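# Setting up the Fusico gripper kit for cloth

I've been running the Fusico kit on fabric for most of the winter, and I like it more every week. Cloth is hard on grippers – it slides and folds over on itself – so the factory settings need a little work first. Set aside 20 minutes.

## Before you start

- Fusico gripper, mounted and powered
- The 2 mm hex key from the kit
- A cotton sheet or pillowcase
- Bromum control app, with the wrist camera feed turned on

## Steps

1. Lay the cloth out with a few soft folds. A flat sheet gives the fingers nothing to grab!
2. In the app, open **Grip > Close limit** and bring the fingers in slowly. Stop with a thin gap between the tips.
3. Set the closing force to 5. You can raise it later for denim or towels.
4. Save this as a new profile so the factory one stays safe.

Keep the wrist feed open while you work on the gap. It puts the tips right in the middle of your view, and you can make small changes from your chair.
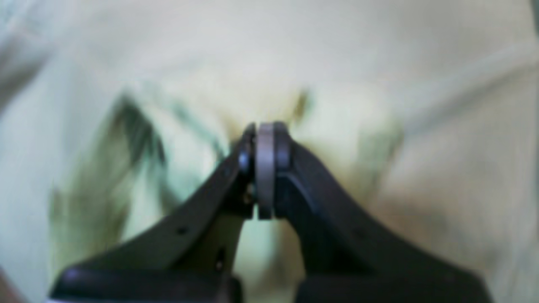 Akadico wrote in to say that the saved profile goes back to factory values after a firmware update, and asked whether there's a way to keep it. There is – export it from **Profiles > Save to file** before you update, then load it again afterward.

5. Start a pick at low speed and lift straight up.
6. If the cloth slips, lower the approach height one step and try again before you touch the force.
7. Once you get clean picks, set the speed to 900 and run the same pick again.

For thin fabrics like silk, make a separate profile and start from step 2.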